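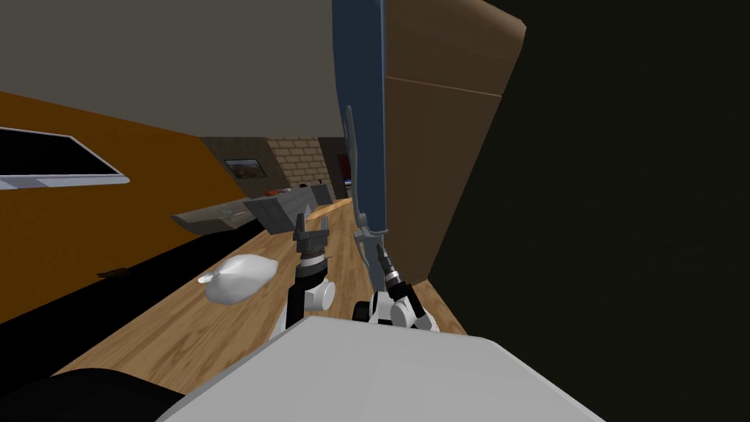 # Household rubbish diaries, Tetari estate

Notes for whoever picks this up next. Last proper edit Feb 2, 2018. Licence at the bottom.

## What's in it

Bag weights and short diary notes from 44 households. Nine weeks, starting in June. One row per bag put out. Two files:

- `bags.csv` - the weights
- `notes.csv` - what people wrote, typed up as written, spelling and all

Join on `flat_id` and `week`. Don't join on date, people put bags out after midnight and wrote down whichever day they felt like.

## Columns (bags.csv)

| column | what | watch out |
|---|---|---|
| flat_id | random number | not the door number |
| week | 1 to 9 | |
| stream | general / paper / food / glass | "food" only if the flat had a caddy |
| kg | weight | one decimal |
| bag_size | litres | self-reported, mostly wrong |
| tied | y / n / blank | blank = not recorded, NOT "no" |

`notes.csv` is just flat_id, week, text, lang. Lang is German unless it says otherwise. Cuiping typed up and translated the Chinese ones, both versions are kept in the text field with a slash between. Yes that was a bad idea. Split on the first slash only.

## How it was weighed

Hanging scale, Tonov, the cheap one. Checked against a bag of sugar every week. It reads a bit heavy when the battery is low so week 6 is suspect, Seraina flagged the rows she didn't trust with kg negative. So a minus sign means "dodgy", take the absolute value or drop them. Don't sum the colum without doing one or the other!!

80 litre sacks went on the floor scale at Gasser's yard instead. Same units.

## Known problems

- Glass badly undercounted. People carry it to the bottle bank on the way to the shops.
- Holidays. Empty weeks are missing rows, should be zeros really. Not fixed.
- One flat did a full clear-out in week 4. Left in. Skews the mean, use medians.
- Nappies: general waste, no seperate code. Mechthild wanted one, we ran out of time.
- Flats above the bakery share a bin with the bakery. Excluded from totals, still in the file.

## Don't use it for

Comparing one flat with another. They were promised that wouldn't happen. Also not for working out who recycles "properly", the notes are too patchy and people are kinder to themselves on paper.

Fine for: teaching, messy-data practice, rough weekly patterns, arguing for bigger food caddies.

## Not included

Paper diaries (Elfriede has the box). Names, door numbers, phone numbers. Anything logged through Parkari, half of it was lost and the rest had no units.

## Todo

- [ ] proper zeros for empty weeks
- [ ] slash thing in notes
- [x] take out the duplicate week 2 rows
- [ ] ask Alois about the old 2-stream codes from the pilot

## Licence

CC BY 4.0 for the weights. Notes: ask first. Credit as Zaugg, Yao, Nägeli, Koller, Egger.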